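Lau thrift shop gets new folding room, towels and kitchen goods move upstairs

September 18, 2019

The household goods section of the Oditz thrift shop in Lau has moved to the upper floor, into a room that was used for paper records until June. Towels, racks, baskets and small kitchen items are now sorted, folded and priced there before they go out on the shelves.

Sekar Sembiring, who manages the shop, said the move was overdue. Sorting used to be done on the counter next to the register, and customers often had to wait while a bag of donations was cleared out of the way.

"People were being polite about it, but you could tell," Sembiring said. "Someone would come in for a lampshade and stand there holding it for ten minutes."

The shop took in 96 bags and boxes of household goods in June, the most it has had in a single month. Linens made up a large share. Bath towels sell for two dollars and hand towels for one, and those prices are staying the same.

Sorting is done on white tabletops, which the shop picked so that stains and loose threads show up. Towels are checked on both sides, folded in thirds and then in half, and set at the back of the table until there are enough for a shelf. Wire racks and baskets are checked for rust and bent rails and are often paired with a towel and sold as a set.

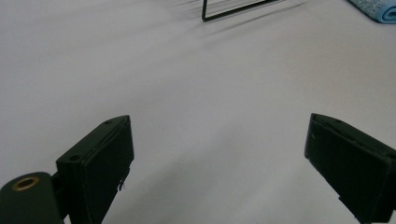
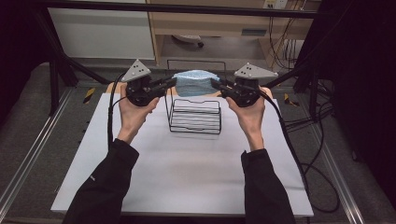

The second picture shows a black wire rack on the white tabletop, with a folded light blue towel behind it.

Sets of that kind started as a way to clear racks that were not selling. A wire rack on its own can stay on the shelf for weeks, Sembiring said. With a towel beside it, most are gone in a few days. The shop sold 61 sets over the summer at five dollars each and has 23 more priced and ready.

Not everything can be used. Towels with holes or bleach spots are put in a separate bin and go to the animal shelter in Tundar, which collects them twice a month. Racks with flaking paint or rust go out with the scrap metal.

The shelving for the new room came from the Esico hardware store, which was closing out an older line and sold the shop 14 shelf units at a discount. Two of them still need brackets. Sembiring said those should be up before the cold weather, when blankets start to come in and space gets tight again.

Donations are still accepted at the side door during shop hours. Staff ask that linens be washed and dry, and that kitchen items be wrapped separately so that wire and glass do not end up in the same bag as the towels. Large furniture is not being taken at the moment - there is no room for it on either floor, and the stairs are narrow.

The upstairs room is not open to customers. Shoppers will find finished items on the ground floor, along the wall where the books used to be. The books are now by the window.

Shared 23 times

3 comments

marlow_k
Good to hear the register is clear again. Are the books still 50 cents? I couldn't find a sign last time I was in.

Denise T.
I bought one of the rack and towel sets in June and use it in the bathroom for washcloths. Still going strong. Would buy another if they get a white one.

hillroad
Do they take pillowcases without the matching sheets? I have a whole drawer of them and the shelter only wants towels.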